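Relatório de projeto – Perdas de calor pelas janelas de um edifício escolar

1. Introdução

Este trabalho foi feito no âmbito da unidade curricular de Física dos Edifícios. O objetivo foi estimar o calor perdido pelas janelas do bloco B durante os meses frios e comparar três soluções de baixo custo para o reduzir. O edifício tem dois pisos, caixilhos de alumínio sem corte térmico e vidro simples em quase todas as salas. O aquecimento é feito por radiadores a água, ligados das 7h30 às 18h.

A ideia surgiu das queixas repetidas sobre a sala 2.04, virada a norte, onde os alunos assistem às aulas de casaco vestido.

2. Método

O levantamento abrangeu 66 janelas. Para cada uma registámos a área envidraçada, a orientação, o tipo de vidro e o estado das borrachas de vedação. Os dados foram passados para uma folha de cálculo e conferidos por um segundo elemento do grupo, o que permitiu corrigir quatro áreas mal copiadas.

As temperaturas foram medidas com registadores Pavora, colocados a um metro do chão, longe dos radiadores e fora do sol direto. Fizeram-se leituras de dez em dez minutos ao longo de 12 dias de janeiro. Obtivemos 2734 leituras válidas depois de retirados os períodos em que um dos registadores ficou sem pilha. 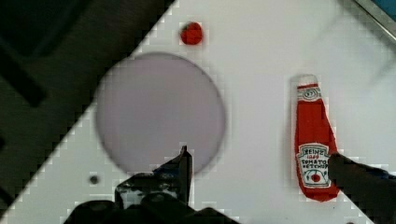 O coeficiente de transmissão térmica do vidro simples foi retirado das tabelas dadas nas aulas. Para os caixilhos usámos um valor único, uma simplificação que discutimos no ponto 4. As infiltrações de ar não foram medidas diretamente – faltava o equipamento de pressurização – e foram estimadas a partir do estado das vedações.

3. Resultados

As janelas viradas a norte têm as piores condições. Das 66 janelas, 62 têm vidro simples e as restantes, substituídas numa obra anterior, têm vidro duplo. Na sala 2.04 a temperatura às 8h30 ficou quase sempre abaixo da registada nas salas a sul, e só se aproximou delas depois do meio-dia.

Comparámos três soluções: substituição das borrachas, película isolante pelo interior e cortina térmica do modelo Hemcombe. A troca das borrachas foi a mais barata por janela. A película teve melhor resultado no cálculo, mas dificulta a abertura das folhas de correr. A cortina só interessa fora do horário de aulas, porque tapa a luz natural.

4. Discussão e limitações

O período de medição foi curto e apanhou uma semana mais amena do que o habitual. O valor único para os caixilhos deve subestimar as perdas nas janelas pequenas, em que o alumínio ocupa uma parte maior da área. Também não contámos com as portas do átrio, abertas durante os intervalos.

Propomos começar pelas borrachas do lado norte e repetir as medições em fevereiro, com os registadores nos mesmos sítios. A folha de cálculo e as fichas de levantamento seguem em anexo.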